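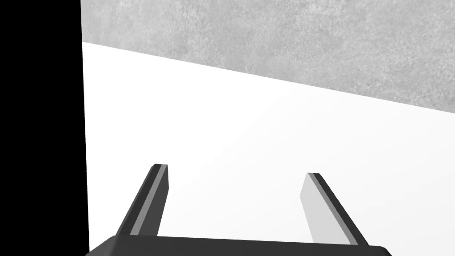 The fingers should be zeroed from the fully open position and not from contact, Grovham wrote in reply to the previous entry, on the grounds that a contact zero carries over any error already present in the finger pads. The same reply asked that the left and right grippers be treated separately until both had passed, and that no arm offsets be altered in the meantime. Both requests have been accepted and the procedure below follows them.

Pivis cell, simulated build 703
Tarkusberg, March
Entry opened 09:15

Purpose of the session: to restore the gripper settings on the two-armed model after the change of finger geometry, and to confirm that the wrist views still agree with the joint readings. The room, its furniture and its lighting were left as they stood at the close of the previous entry. No change was made to the base.

State on start-up. The model loaded without error. The left gripper reported a small positive opening when commanded closed, and the right gripper reported zero. Colleagues will recall that the earlier finger files had square ends and a shorter inner face. The joint limits had been written for those files and had not been revised when the new fingers were brought in. The limits were therefore read out, copied to the build folder and cleared before any motion was commanded.

Open zero. Each gripper was driven to its upper limit at low speed and held. The full opening is now entered as 69 mm for both. The left finger pair was slow to settle on the first attempt, and the damping value was raised by one step. On the second attempt it settled in roughly 4 seconds, and this was judged acceptable for household tasks. The right pair required no adjustment. The contact zero has been kept in the file as a comment, should anyone wish to compare.

Wrist view. The view was checked with the gripper open and again with the arm moved out over the floor. The test is a simple one. The fingers must keep the same place in the view wherever the arm is sent, and whatever lies beyond them must not show through. An earlier build failed on the second point when the inner faces had been exported facing the wrong way.
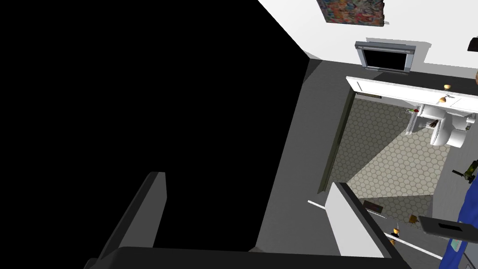 Fig. 2. Gripper fingers, with hexagonal floor tiles, counter and television beyond.

The inner faces were examined one at a time after this and found to be correct. One matter remains open. The contact shape of each finger is still a plain block, whereas the visible shape is tapered. A small item taken near the tip may be reported as touched slightly before it appears to be touched. Grovham has the drawing and will supply a revised contact shape. Until it is received, results for small items are to be marked provisional.

Note on materials: the finger pads use the friction value from the old file. It was not measured again in this session. Whoever next opens the build should do so before running any grasp trials, and should write the value in the table and not only in the log.

Arms and body, 11:40. With the grippers settled, the arms were raised together to the inspection pose.

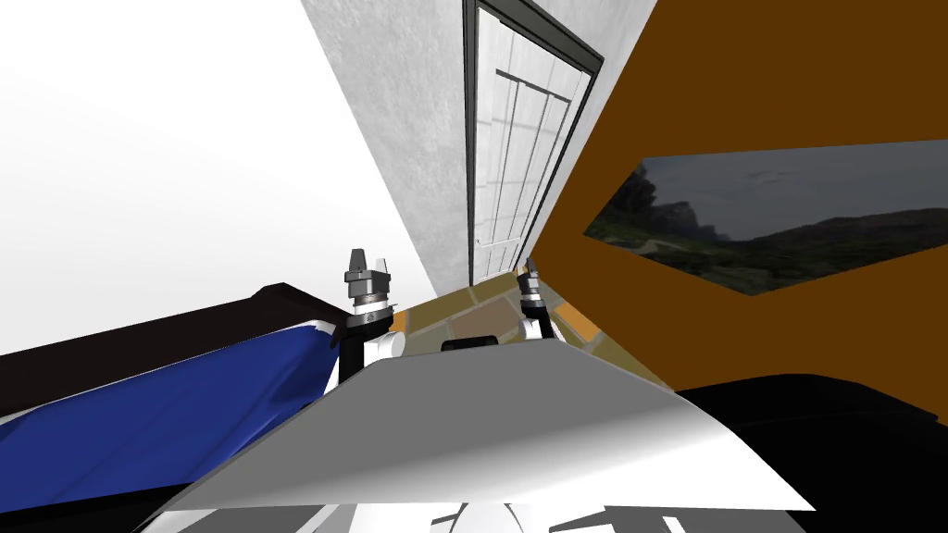 Self-collision checking had been switched off for the finger work and was switched on again at this point. Two pairs of parts were missing from the list: left wrist against front panel, and right wrist against front panel. Both have been added. The inspection pose brings the two grippers up just above the white curve of the front panel, and it is at this edge that the missing pairs would have mattered most. The black wrist section is easily told from the white body, so it has been adopted as the point from which clearance is read in this pose. The fingertips should not be used for that purpose, as their position changes with the opening.

The arms were then lowered by small steps until the checker reported a contact on each side in turn. It reported both, the left a little sooner than the right. The difference has not been explained. The shoulder offsets are the likeliest cause, but they were outside the terms agreed with Grovham and were left alone.

Files. Limits, damping and the collision list are saved under build 703. The cleared limits are in the same folder with the suffix "old" and are not to be loaded.

To be done:
Friction value of the pads.
Revised contact shape, awaiting Grovham.
Left and right clearance compared again from a fresh load.
Wrist view repeated after the contact shape is fitted.

Entry closed 12:30. Model left in the inspection pose with the checker on.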